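Buying hand-held grippers for a small automation project: what am I forgetting to budget for?
Posted in Robots & Automation > Buying and planning

Yareli Cisneros

Hi all! I run the packing side of a small craft supply business in Greenwood, and this year I finally talked my boss into setting money aside for automation. The plan is to start small: a pair of hand-held grippers with tracking dots on top, so we can record people doing the job before we spend anything on an arm. The job is packing our kits, so it's lots of thin, light, annoying stuff. Wooden sticks, plastic bags, baskets. We got to try a pair in January and I loved them, but I came home with no real idea of what to put on the order.

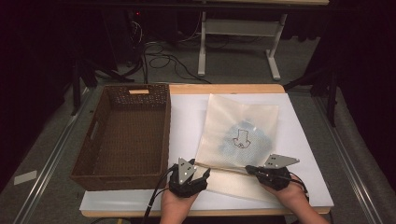
One stick, two grippers, with the bag and basket I want to plan around.

My quote from Drolura covers 2 grippers and the plates that go on top. That's it. I have $550 left over after that for everything else, and I need to write down what "everything else" is before my boss asks me. Table? Stands? Spare fingers? I don't want to go back in a month asking for more, because that conversation was hard enough the first time. Also, should I be paying for something cordless? The ones I used had cables and I kept thinking about them.

Thanks in advance, and please talk to me like I've never bought anything fancier than a label printer (I haven't).

Joris Dekker

Hi Yareli, I went through this last year at a place a bit bigger than yours, so here's where our money went after the "real" purchase.

Finger pads, first of all. Ours wore down much faster than I'd guessed, and thin sticks are hard on them, I think because all the squeezing happens on one little spot. I'd get 12 spare pads with the first order. Shipping on a second small order cost us nearly as much as the pads did!

Then cables. Stay corded for the first round. The cordless version we tried was heavier, and my wrists noticed before lunch. Buy longer cables than you think you need, plus some clips or a hook overhead so they don't drag over the work. If you're reaching across to a basket over and over, you'll be glad of the slack.

Stands and tracking. Ask Drolura point blank what reads those dots and whether it's in the quote. Mine wasn't!! That was a really bad afternoon. If it's missing from yours, your $550 is probably not going to cover it and you want to know that now. Get the answer in an email.

For the table I'd use whatever you have, as long as it doesn't wobble. A plain board on top is fine and you can swap it when it gets scratched up. Same with stands, borrow if you can.

Last one is people's time, and I forgot it completely. We figured a couple of quick sessions and ended up doing 9, and each one took somebody off the packing line for half a shift. It never shows up on a quote but your boss is going to feel it.

Gebhard Thaler

just rent. Norkex does monthly rentals or did when I looked. no point buying until you know it picks up your bags

Tahmineh Naseri

Gebhard has a point about renting, though check the deposit. When I asked, it was big enough that it would have eaten a budget like yours, even if you do get it back.

One thing I'd add to Joris's list is your own materials. We do soap and candle refills, and we went through a silly amount of packaging while people were learning, all of it creased and none of it fit to sell. Put in a line for bags you're going to ruin. And if you have more than one bag size, pick the one you ship most and leave the rest for later, or you'll be buying different fingers for each.

I'd also hold back a little of the $550 and write it down as "adapters and tape." I'm only half kidding, we made three trips to the hardware store in the first week.

Yareli Cisneros

Oh this is so helpful, thank you! I emailed Drolura about the dots and they said the tracking is a separate line, so Joris, you saved me from your bad afternoon. Waiting on that price now. I've put the pads, the long cables and a box of sacrificial bags on the list, and I'm calling Norkex tomorrow about the deposit. Will post what they tell me.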